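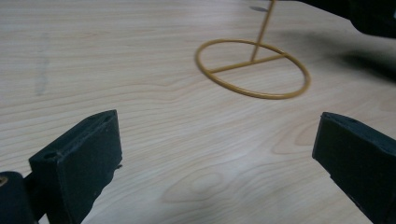
Rosimeire Fagundes has been cleaning and reshaping caps for long enough that she no longer looks at her hands while she does it. She works in a back room in Wembridge, two doors down from the bakery, and most of what comes to her is ordinary stuff. Ball caps, a few sun hats, the odd wool beret in winter.

"People think it's fancy hats," she says. "It's caps. It's nearly all caps. Somebody wore it every day for six years and they can't stand to throw it out."

She started at Flullstead, the dry cleaner on the main road, where caps were turned away at the counter. Derek Whiteley, who ran the pressing side, let her take the refused ones home. She charged three dollars each at first and lost money on every one.

"Derek told me I was crazy to charge so little, and he was right. I was using more than that in soap." 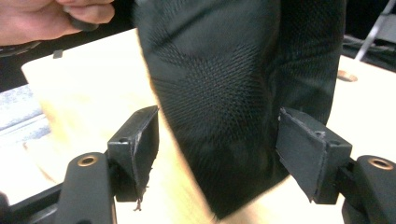

Her other line of work is mesh, and she would like it to be better known. Sports bags, shoe covers, liners, anything knitted with holes in it. She says customers ruin more of it than any other material, mostly in the dryer. Black mesh is the hardest to check, in her view, and the only way she trusts is to hang the piece up and let it drop under its own weight. Held like that, the tighter and looser parts of the knit start to show as curved bands, and the creases run where they want to. "If I lay it on the table I see a black shape and that's all," she says. "Hanging, I can see what I've got."

She doesn't iron mesh at all. A damp towel and a night on the line is the whole treatment, and if a crease is still there on Sunday it gets another damp towel.

Caps take more time. She brushes the outside dry, then turns the cap over and starts on the inside, where the sweat goes. The band is washed by hand with a soft toothbrush. The brim never gets soaked, as older ones may have cardboard in them. 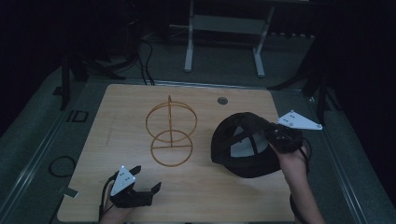
A black cap turned over to show the light gray lining, with a wire form standing next to it on the board.

Lorraine Bickerstaff brings in her husband's caps every August, after the softball season. The record is 138 caps in one month, when the Ellwood league sent everything at once in garbage bags.

"I said yes on the phone before I asked how many," Fagundes says. "My daughter didn't speak to me for a week. There were caps on the stairs."

She has been asked to take on staff and to move somewhere bigger. She isn't against it, but the rent on the one place she looked at was 1719 a month and it had no sink.

"I need a sink more than I need a window," she says. "Call me when they put in a sink."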